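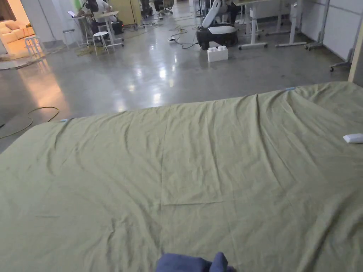
Will the new ribbon blender be ready for production use before the end of the grant period?
The blender will be in production use before the period closes. Installation is finished, the water runs are done, and the remaining work is on the discharge valve and the dust hood.

Progress report, Dry Blending Line
Whitelaw plant
Submitted August 7, 2018

Work completed

The Herko ribbon blender was set on its base and leveled. The floor under the old drum mixer had to be cut out and poured again because the anchor bolts had pulled loose on one side. This work was not in the original plan and was paid for out of the contingency line. The old drum mixer has been drained of oil and moved to the yard.

Power to the blender comes from a new panel on the north wall. The drive motor was run without load, then with water in the trough, then with scrap powder. Bearing temperatures stayed within the maker's limits in all runs. The shaft seal on the drive end leaked a little during the water runs. The packing was replaced and the leak stopped.

We ran 15 test batches with filler and pigment. Mixing time per batch was cut to the time stated in the proposal for the standard gray and white grades. The red grade still shows streaks when the pigment is added all at once. Adding it in two portions with the ribbon turning gives an even color, and the batch sheets have been changed to say so.

Work in progress

The discharge valve does not close fully when there is coarse powder on the seat. Herko has agreed to supply a valve with a wider seat and a scraper. Until it arrives, operators brush the seat by hand between batches with the drive locked out. This adds time to each cycle and is the main reason we are not yet at full output.

The dust hood is hung but the duct to the collector is one section short. The section has been ordered from Clundar, who also made the other duct parts.

Training

All operators on the first shift have been trained on start-up, lockout and cleaning. The second shift is partly trained. The written cleaning procedure has been shortened after comments from the floor. The first version had the end plates taken off after every color change, and this is only needed when going from dark to light.

Spending

To date we have spent almost 70 percent of the award. Equipment is under budget. Concrete and electrical work are over budget, and the two roughly cancel out. We are not asking for more money. We do ask to move what is left in the freight line to spare parts, so that a second set of shaft seals and 200 feet of packing can be kept in the storeroom.

Problems and delays

We are 3 weeks behind the schedule agreed in February. Most of this was time for the new concrete to cure. The rest was waiting for the electrical inspection.

Next steps

Fit the new discharge valve and repeat the coarse powder runs.
Complete the duct and measure air flow at the hood.
Finish training the second shift.
Sell or scrap the drum mixer.

Batch records and the spending table are attached to the office copy of this report.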